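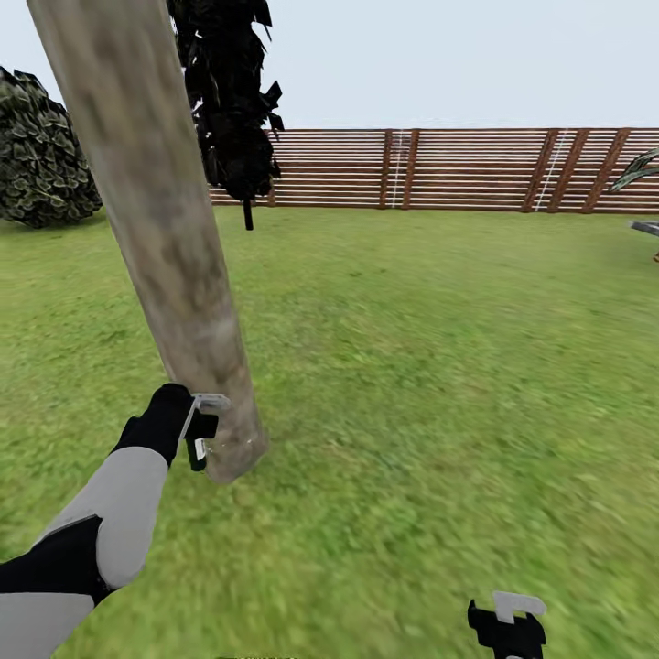

**Virnau Yard Practice Pack**
Simulation scenes and written rules for two-arm outdoor robots

The Yard Practice Pack is for teams that have to show an arm behaves properly near trees, fences and planting before it goes outside. It contains 77 simulated tasks set in backyards, each tied to a rule in the Plurine handbook.

## What the rules cover

- **Approach.** The arm slows down before the gripper reaches a trunk, post or board.
- **Contact.** Fingertips only. The wrist and forearm stay clear of bark and fencing.
- **Second arm.** The idle gripper holds still while the other one works, unless the task calls for both.
- **Stopping.** A stop command halts both arms. Restarting takes a new command from the operator.

Contact force limits are set per site. The pack ships with none filled in, and tasks will not score until you enter them.

## Running a check

A full check is 300 runs. Every run is logged, including the ones stopped early – please don't delete those, as reviewers ask for them first. Two people sign the result, and the operator can't be one of them.

A pass in simulation does not clear a robot for outdoor use. You still need a supervised session on the real site.

## In the pack

- Scene files and task list
- Handbook, 4 chapters, edited by Humaira Satti
- Blank log sheets and sign-off form
- 2 seats for the online review tool

Updated each January. Licenses are per site, and existing Prullura customers can add the pack to their current plan. For setup questions, contact Adeel Ghumman at Virnau support.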